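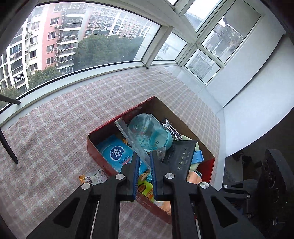

Mayu Kawaguchi asked whether small items for the bathroom and the bedside could go on sharing one box, or whether each flat ought to have its own from December. She had looked for nail clippers on the last changeover and had to lift out half of what was packed before she came to them.

Dammont House Residents' Association
Household Stores Meeting, October 2019
Held in the ground floor sitting room

Apologies were received from the Braslow Court representative.

1. Minutes of the previous meeting
Agreed as a correct record, with one amendment: under item 3, "blankets" to read "bath mats".

2. Shared boxes
The meeting considered the question put by Mayu Kawaguchi. It was noted that the red cardboard box at present holds a blue Vinda package, a translucent teal container, a nail clipper, a flat black package and several smaller pieces in clear or printed wrapping. Members felt that the larger packages were no trouble to find, and that the difficulty lay with anything shorter than a hand.

It was proposed that small metal items be kept in a lidded tin inside the box. A second proposal, to divide the box with card, was discussed at some length. One member had tried this at Hirvonen and found that the dividers leaned over as soon as one side was emptied. The tin was preferred.

Resolved: one tin to be bought for each shared box, 11 in all. Separate boxes for each flat were not supported, as the cupboard on the first landing will not take them.

3. Condition of boxes
The red box shows slight wear at one corner. Members did not think it needed replacing yet. Boxes with split bases are to be flattened and put out with the paper, and should not be mended with parcel tape, which marks the shelves.

4. Window ledges
The meeting was reminded that boxes may stand on the wide ledges while they are being sorted, provided a cloth is put down first. The pink, white and grey checked cloth is suitable and should be returned to the linen drawer afterwards. Boxes are not to be left on the ledges overnight – the windows run with condensation in the colder months and cardboard suffers.

A question was raised as to who washes the cloths. It was agreed that this would follow the laundry rota.

5. Wrappers and loose packaging
Several members reported finding empty packets among the full ones. Residents are asked to take out any empty packet when they next open a box. A request for a printed contents list on each lid was deferred. Those present could not agree whether it would be kept up.

6. Purchases
The balance of the household stores fund was reported as £539. The Jidach order for paper goods is to be repeated at the same quantity. A quotation for 18 new boxes was thought too high, and the Secretary was asked to obtain another for plain brown ones.

7. Any other business
The key to the landing cupboard has been missing for more than four weeks. A replacement is to be cut, and the spare will hang behind the sitting room door.

8. Next meeting
To be held in December, in the same room. Items for the agenda should reach the Secretary in writing beforehand.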